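Help wanted: two more pairs of hands for a three-fingered gripper

Garnstead Shared Workshop, back bench
Posted 27 Jul 2026

The Omley build is looking for 2 people who like fixing things that were working fine the day before. Omley is a three-fingered gripper for picking up household clutter, and so far it has a strong preference for dropping it. We want it fit to show at the Garnstead open house in November, and at the current pace it will be ready some years after that.

The pay is nothing. You get a key to the workshop, a shelf of your own and all the instant coffee you can stand. Parts come out of the project's budget of $235, most of which has already gone on screws. 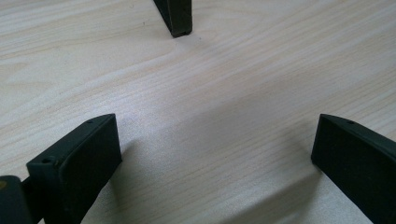 What we need is one person for the mechanical side and one for the software. The mechanical person will take over finger alignment and the wrist joint, now on version 22. You should be able to use calipers and a drill press, and to put the calipers back in their case. The software person inherits the grip controller, known as Alov, which has 91 open issues. Several of them are the same issue in a worse mood.

No degree or robotics background required. If you have taken apart a printer and got most of it back together, that counts. Patience helps - so does owning your own hex keys, because ours migrate.

Expect two evenings a week through November. You must be 18 or over and do the short safety induction before touching the power tools. Anyone with long hair ties it back.

To apply, leave a note in the Zervas box by the front door with a few lines on something you built and what went wrong with it. Please include a phone number. Last time we got a very good letter and no way of answering it.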